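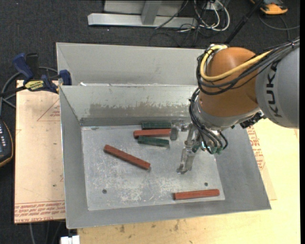 The many-fingered end of things: our KUKA with the new hand, mid-session with the block bin.

Three weeks with the Brellholm hand

Wednesday, April 18, 2018

I promised a proper write-up once we'd had the Brellholm kit for long enough to have opinions, and now I have rather a lot of them. Short version for those of you reading on the bus: I love it, I would buy it again, and the cable guides need a rethink.

For anyone new to the blog, I look after the arm in a small workshop in Flollville. Until March we ran it with a plain two-jaw gripper, a good solid thing that picks up anything you put squarely between its jaws and sulks at everything else. Brellholm sell their multi-fingered hand as a kit: the hand itself, an adaptor plate for the flange, a control box, a bag of spare fingertips and a licence for their grasping software, which is called Isell. You bolt it on, plug it in and teach it your bin.

Bolting it on took me an afternoon. The adaptor fitted first time (I did a small dance) and the manual is properly written, with drawings that match the parts in the bag. Wiring was slower. The hand has its own set of leads which have to come back along the wrist and join everything else going over the arm, and the clips supplied are too few and too stiff. I ended up using my own ties. If you order one, buy a packet of soft ones at the same time and leave yourself more slack at the wrist than you think you need — I had to redo mine twice.

Then the fun part! Our test job is dull on purpose. Plain rectangular wooden blocks, red-brown and dark green, dropped into a metal bin with sloping sides. The arm has to get them out one at a time. A block lying by itself in the middle is easy for almost any gripper. Put a few side by side against the back wall, though, and the old jaws had nowhere to go, so they would come down on top of the wood and stop with an error.

The hand goes at it differently. The fingers are thin, and Isell moves each one separately, so it can reach one finger in next to a block while another stays out of the way. It will also nudge a block clear before trying to lift it. The first time I saw it do that without being told I called Tahsin Sikder over from the other bench and made him watch it another five times. He was very patient.

Some numbers, for those who asked. We have logged 3,928 picks so far. On blocks pushed up against the wall it gets the block on the first go 83 per cent of the time, and most of the rest come out on the second. I never kept a proper score for the old gripper on the same job, so I can't give you a fair comparison, but I stopped bothering to put blocks there because it was such a waste of a morning.

Things I like less. Changing a fingertip means undoing a screw so tiny that I've already lost one in the carpet. Start-up takes 27 seconds, every time, with no progress bar, and you do wonder. Isell also insists on a full recalibration if the bin shifts, so clamp yours to the table and clamp it hard. Ours is on with bar clamps now and has behaved ever since.

The scratches on the bin floor, as a few of you will want to know, are mostly from the old jaws. The new fingertips press more gently and you can set the limit yourself in the software, on a slider that even I can understand.

Support has been lovely. I wrote to them on a Sunday night about an error code and had a reply from a real engineer before lunch the next day, with a corrected settings file attached.

Next up is a box of mixed fittings from Böttcher, all round and slippery and different sizes, which I expect to go badly at first. I'll post the results in June. If you've got this hand running on another make of arm, please leave a comment, I'd love to know how you routed the cables.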